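### 4.2 Comparing the two fingertip sets on the sorting bench

With the controllers settled, we could finally get to the part of the study we'd been looking forward to most: swapping fingertips and seeing what changed. We had two sets on hand. The Falteo tips are stiff and narrow, and they came with the arms. The Bonex tips have a softer pad and a slightly wider face, and Osaze Edet spent much of December reworking their mounts so that both sets would sit at the same length. That last detail matters a great deal. In an earlier pilot the two sets differed in reach, and we ended up measuring our own calibration error instead of the grip.

Both arms work over a shared wooden tabletop, one mounted on each side, and the task is simple to state. Small household and office items are scattered on the open part of the table, and the arms pick them up and place them in a grid of four coloured bins (Figure 6). We chose items that are awkward in different ways. Some are round and wrapped in clear plastic, some are flat packages with very little edge to grab, and some are hard little gadgets that skid away if a finger lands off centre. The bins sit close to one arm, so the other has to reach across or hand over, and the middle of the table gets crowded quickly.
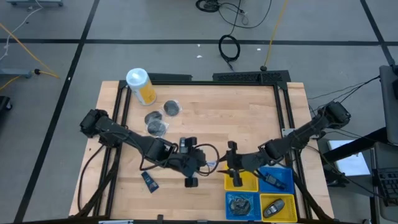

**Figure 6.** The two-arm sorting bench, with both grippers near the centre of the workspace and the four bins at lower right.

Each fingertip set was run through the same layouts, 50 in all, with the item positions reset by hand from a printed guide. Olanrewaju Oyelaran did the resets and had no say in which tips were fitted. Across the whole comparison we logged 1,176 grasp attempts, and 239 of them failed on the first try. We counted a grasp as failed if the item slipped before it cleared the table, or if the arm had to open and try again.

The results were a lovely surprise. We had expected the softer Bonex pads to win nearly everywhere, and on the plastic-wrapped items they did: the pad gives a little, the wrap bunches up under it, and the item comes along. On flat packages, though, the Falteo tips were clearly better. Their thin edge gets underneath where the wider pad simply pushes the package along the wood. Hard-shelled items such as remotes and key fobs fell in between, and there the angle of approach seemed to matter more than the tip.

We also tried a mixed fitting, one set per arm, for a further 20 layouts. These runs aren't included in the totals given earlier. The mixed bench was great fun to watch, and handovers went more smoothly than we'd feared, but the planner had no notion of which arm suited which item. Section 5 describes the small change to the Flarnport scheduler that lets it choose.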